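Workshop Tips: Teaching a Robot Arm by Hand, Minus the Sales Talk

Filed under: Bins, Racks, Gadgets I Remain Unsure About

The Plorum people say anyone can teach an arm to pull a bin in 3 tries. I doubt it. If you mean to try anyway, a few tips.

Close the fingers before you steer up to a steel crossbar. Open fingers are wider than you think, and the handset gives you no feel for a bump.

Go slow near roller rails. Whatever you do with the stick gets copied, dithering included.

Pick one bin and stay with it. On a rack like mine, with blue bins on two levels, switching halfway just muddles the lesson.

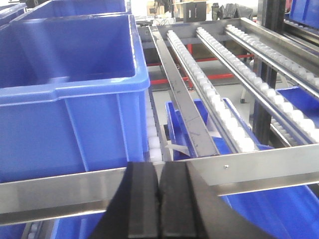
Rachid Benkirane wrote in that I'm too gloomy, and that his Zoltport learned a bin pull after 32 passes with the handset. He didn't mention how it did once the bin was full.

Dishes are another matter. The brochure shows a plate being set down like an egg. Before you believe it:

Start with a plate you don't like.

Practice over something soft. A smooth vinyl floor is easy to sweep and hard on china.

Guiding the arm by hand beats the remote for anything with a rim. You can feel the tilt in your wrist, and the remote leaves you guessing.

Throw out your bad runs the same day. By March I had 90 saved and couldn't tell the good ones from the ones where I sneezed. 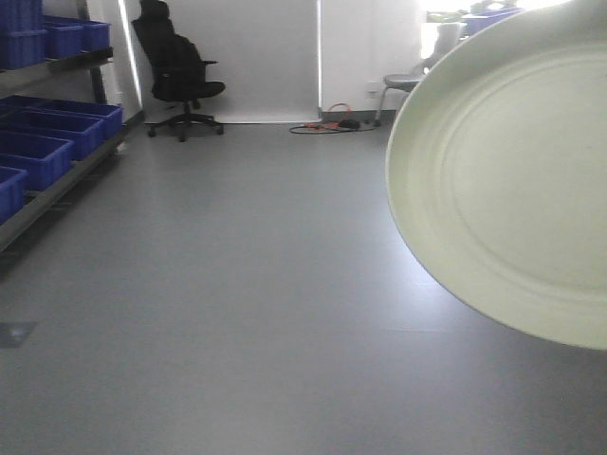 Has anyone priced this against just putting the plate away yourself? I paid 3,000 for an Erka and my cupboard looks the same as it did before.

Fair question, and I have no answer that would please Erka. Wipe the finger pads with a damp cloth before each session, and keep the receipt.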